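Mesau Tabletop Items, data card

Summary
Mesau is a set of color images of small stationery items on a plain white tabletop. It was put together for work on finding and naming desk objects. Maintainer: Siyabonga Msimang.

Contents
4000 images, 28 item classes. Marker pens are the largest group, followed by erasers and clips. Each image has one label file with the same base name.

Splits
train, val and test are divided by session. 23 sessions are in train and 5 are held back for val and test. Do not reshuffle by image; neighboring images are close to duplicates.

Labels
One line per item: class, outline, resting or standing. Pens with caps on and caps off share a class. Shadows are not part of the outline.

Known issues
White items on the white surface have weak edges, and outlines for them are less exact. White balance drifts toward blue in some sessions and has not been corrected.

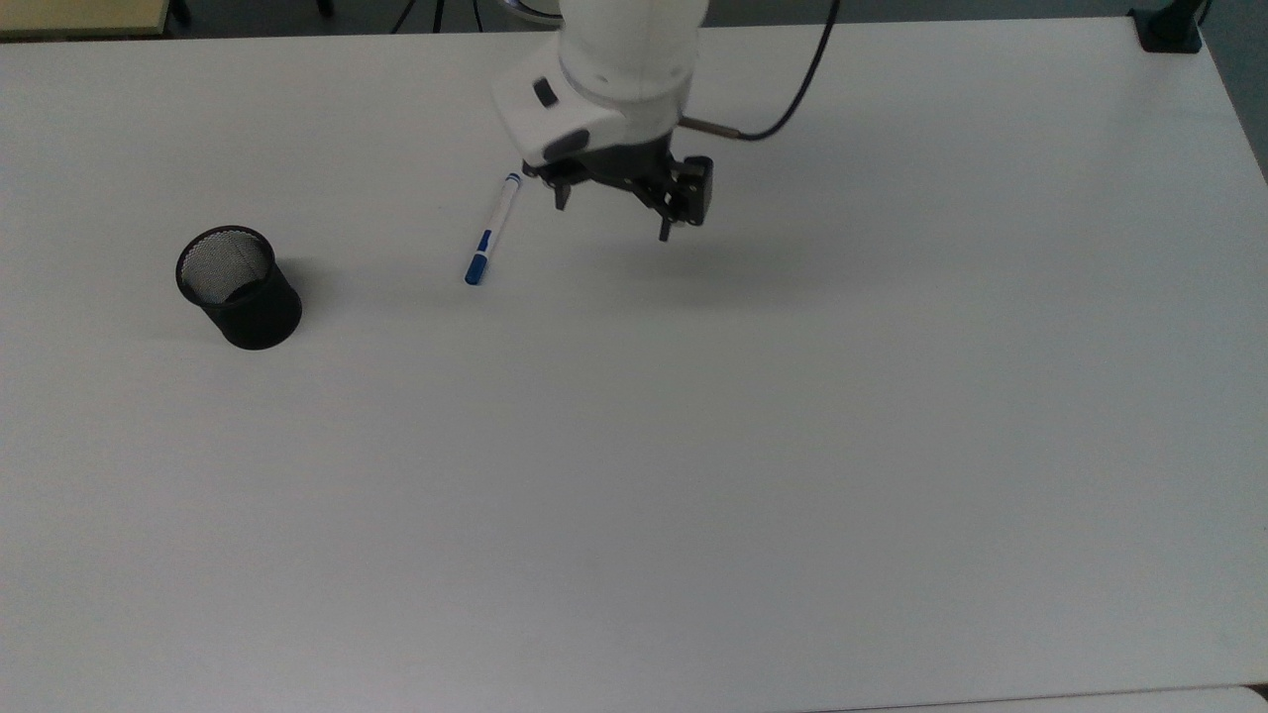 White marker pen lying flat on the white tabletop. Class: marker_pen, resting.

Changes
May: merged two clip classes, fixed label file encoding.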